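Research > Games and Play > Papers > Section 4

Busisiwe Xaba and Kipchumba Simiyu
December

Print this section | E-mail this section

4. Photo mode and the return to play

In this section we consider what players do after they leave the photo mode of a story game. Earlier work treats the photo mode as a separate activity, which stops the game and then gives it back unchanged. Our interviews suggest a weaker separation. Of the 49 players who completed the diary, over half wrote that a pause for pictures changed their next decision in the game.
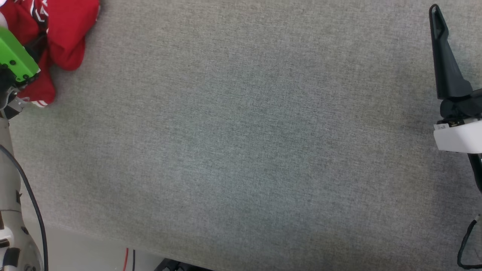
The most common change was of route. Players who had moved the free camera over a wall or a roof often went to look at the place they had seen. In Olarska, the game used for the study, this is possible because the camera may travel quite far from the character. Makokha calls such a movement "scouting by accident", and we keep her term. 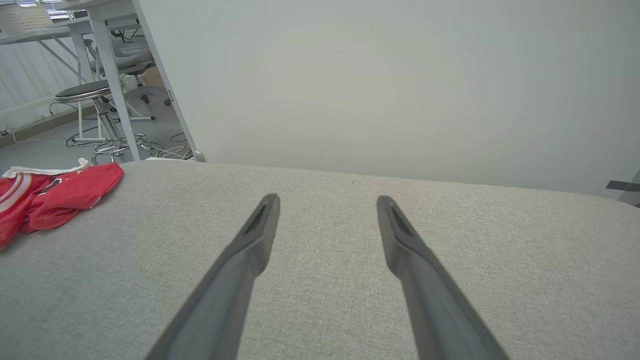

Figure 4. Two gripper fingers above a light gray woven surface.

A second change concerns the speed of play. Several players reported that they walked more slowly after taking pictures, also in parts where the game asks them to hurry. We can not say how long this effect lasts, as the diary had no question on it.
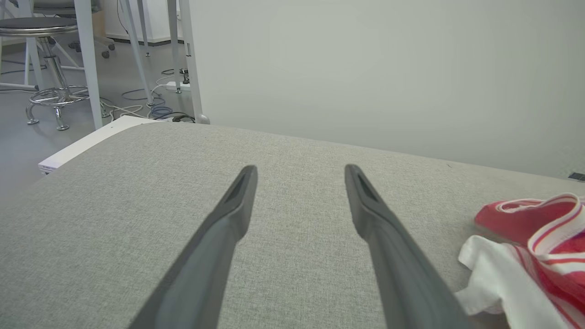 Figure 5. The two fingers apart, with gray fabric below.

The automatic highlight clips had less influence. Players looked at them mostly at the end of an evening, and only two players mentioned that a clip made them repeat a fight. One of them wrote that the clip "showed me I was standing in the wrong corner all the time". The difference between the two tools is discussed again in Section 6, together with the answers of players who had switched both of them off.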